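Dredinmont Social Club
Prize Draw Subgroup - Minutes
Wednesday, upstairs room, 7 pm start (ran late, people still parking)

Present: seven members, plus the note taker. Quorum OK.
Apologies: two, both from the Bunley side.

1. Last minutes

Read and passed. One fix: the July draw had 900 tickets out, not 90. Typing slip, already corrected on the copy in the binder.

2. Fall draw, where we are

Draw is set for October, last Saturday of the month, in the main hall. Doors at six, drawing at eight. Printing capped at 1,000 tickets. That's the number on the permit application so no going over, even if we sell out early. Price stays at $2. There was a push for $5 and a smaller print run. Talked about it for a while. Against: people buy two or three at the bar with loose change and would stop. For: less counting. Vote was five to two to leave it alone.

Tickets come in books of ten. Sellers sign for books by number, front and back of the sheet. Last time three books were signed out with just initials and it took until the night of the draw to find them. Full signature please, and a phone number.

Any unsold book comes back by noon on the day. A book that isn't back by noon counts as sold and the seller owes for it. This was the rule before but it wasn't written anywhere. Now it is.

3. Permit

Application went to the county. Not back yet. Clerk's office told us on the phone that it's in the pile and nothing is missing from it. We can't sell until the number is in hand, because the number has to be printed on the stub. So the printer is waiting also. If there's no word by next meeting, somebody goes to the counter in person.

Question whether members under 18 can sell. Answer: no, and they can't buy either. Goes on the poster in type a person can read, unlike last time.

4. Printer quotes

Two quotes in. Testa is cheaper but wants payment up front and their stubs are glued, not stapled. Bimex costs a bit more, numbers both halves, staples, and will hold the job until the permit number comes. Some back and forth over whether the glue matters. It does if you've ever had a book fall apart in a coat pocket. Went with Bimex, all in favor.

Color: yellow. Spring was blue and July was green, and there are still green ones floating around in drawers. If a green ticket turns up in the drum it gets pulled and set aside, no argument.

5. Prizes

First prize cash, half the take after printing. Same as July. Second prize is the grocery basket, third is dinner for two at the Bunley diner, who have given us the voucher in writing this time. Expires in six months, needs to say so on the poster.

Short discussion on adding a fourth prize. Someone has an unopened toaster oven. Moved to hold that over for the Christmas draw, agreed.

Winner doesn't have to be present. This keeps coming up. The stub carries name and phone, we call that night, then once a day for a week. After thirty days unclaimed cash goes back into the next pot. Member asked if we could post the winner's name on the web page. Only if they say yes. Last spring's winner wasn't happy about relatives calling.

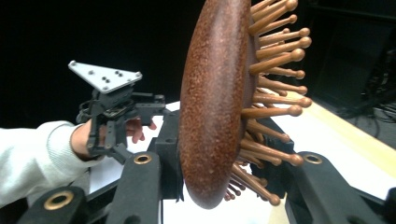
Round-ended wooden pegs, speckled red-brown disc in front.

6. Draw night, who does what

Door: two people, one with the cash box, one with the list. Swap at seven so both get to eat.

Drum: borrowed one is promised again. Hand crank sticks. Bring the oil. Stubs go in folded once, not twice, the tight ones sink to the bottom. Drum to be turned in full view for a minute before each pull, and the person pulling has sleeves rolled up and is not holding a ticket. In July the puller had four tickets in his own name and while nothing came of it, we heard about it for weeks.

Caller: reads the number twice, slow, then the name. Microphone was bad last time. Extra batteries on the shopping list.

Witnesses: two from the floor, not from this group, picked on the night. They sign the result sheet right there next to the drum.

Cash count: two people, door shut, count twice. Slip in the box with both totals even if they match. Bank drop Monday morning.

7. Numbers complaint

Letter received after the July draw, read out. Writer says low-number tickets never win and wants the order mixed up before the books are given out. Checked the result sheets on hand. Second prize in spring was a low number. Also the stubs are all in the drum together so it makes no difference what order the books left the office. Reply to go out, polite and short, offering a look at the result sheets on any open evening.

8. Office pool, separate matter

Members who play the state lotto together through the club board asked if this group will run it. No. It's a private thing between the people in it, club money doesn't touch it, and our permit covers our own draw only. We did suggest they write down who's paid in each week and keep a photo of the ticket where all of them can get at it. They can keep useing the cork board by the stairs, bottom half.

9. Money

July left a balance after prizes and printing. Figures are with the main club accounts and will come to the general meeting. Approved paying for batteries, tape, one box of pens and the poster copies. Pens to stay in the office. They won't but it's noted.

10. Other

- Poster draft has the wrong start time. Fix before copying.
- Parking behind the hall closed on the day for resurfacing, maybe. Check with the town.
- Kitchen wants a head count by the Thursday before. Up to 90 seated, past that it's standing and paper plates.
- Key to the ticket cupboard: one copy is missing. If it's in your glove box please look.
- Request for a second table at the grocery store entrance on Saturdays. Store manager OK with it once the permit is up. Sign-up sheet on the board.

11. To do before next time

Chase permit - office
Confirm Bimex, yellow, stapled, send the wording - office
Thank you note to the diner - Bunley members
Answer the letter - chair
Oil, batterys, tape - whoever is at the hardware store first, keep the reciept
Poster fix - same person as last time

Next meeting: same room, two weeks, 7 pm sharp.

Closed 8:40.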